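Last touched 15th December, mostly typo fixes and a bigger font on the picture cards.

# Grasten

Grasten is a pile of printable scavenger hunt cards for kids, and I've been adding to it for years now. It started on the back of a grocery receipt one rainy March afternoon when my two had eaten all the snacks and were working their way up to fighting over the couch. I scribbled "find something round" and handed it over, and I got to drink most of a cup of coffee! So I wrote more.

There are 200 cards now. You print them, cut them up, put them in a jar or a sock or whatever you've got, and let the kids pull one at a time.

## What's in the folder

- `cards/indoor` — the main set, 170 cards, all doable in a regular house or apartment
- `cards/outdoor` — the rest, for a yard, a sidewalk or the park
- `rules/` — one page per way to play
- `cards.csv` — every card as plain text, if you'd like to make your own layout

Columns in the CSV are `id`, `text`, `place`, `age` and `mess`. That last one goes from 0 to 3 and it's my own opinion (anything with flour is a 3, and so is anything with glitter, although I only let one glitter card in).

## Printing

Four cards to a page, letter size, black and white. Regular paper is fine for an afternoon. If you want them to last, use cardstock, and please turn off "fit to page" in your print settings or the cut lines drift and you'll end up with one skinny card on every sheet. I've done it more times than I'd like to admit.

The font is Ivisik. It has the kind of lowercase "a" that kids learn to write, and my younger one got stuck on the other kind all the time, poor thing.

## Ways to play

**Plain hunt.** Pull a card, find the thing, bring it back. Works from age four or so if someone reads the card out loud.

**Mowat.** Named after the street we used to live on. Everybody gets a card at the same time and keeps it secret, and the others have to guess the card from what you bring back. My favorite by a mile! It gets very silly with the "something that bends" card.

**Virus.** One kid has the virus card and doesn't tell. When they touch the jar, everyone has to swap cards with the person on their left — even if they were halfway up the stairs. Best with five or more kids, and a little loud, so maybe save it for when the baby's up anyway.

## Indoor set, clothes cards

Sample texts from the CSV:

- Find something with a zipper.
- Find something with more than one pocket.
- Find something blue you can wear.
- Find something that used to fit you.

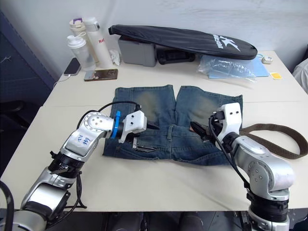 Blue denim all the way down.

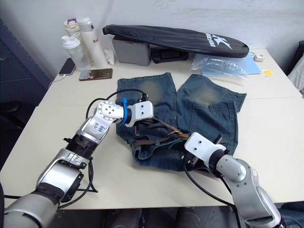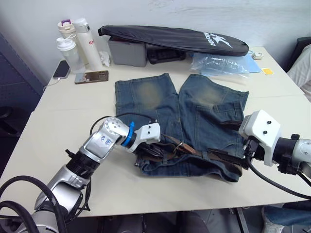
The "used to fit you" card has an age of 6 and up in the file, but younger kids do okay with it if you leave the hand-me-down bag somewhere they can reach.

## Changes and thanks

Anderson Mendonça sent in 13 of the outdoor cards and also caught that I'd spelled "acorn" two different ways, so thank you, Anderson. The stick cards are all his.

Still on my list: a Spanish version, a page of blank cards for kids to fill in, and a better rule for ties in Mowat. Right now we settle those by who can stand on one foot longest, and the taller kid wins every time.

Print as many as you want for home, school or the library. If you post your own version, just leave the name Grasten on it somewhere. New cards are welcome any time, and they don't need to be formatted, I'll fix up the columns myself.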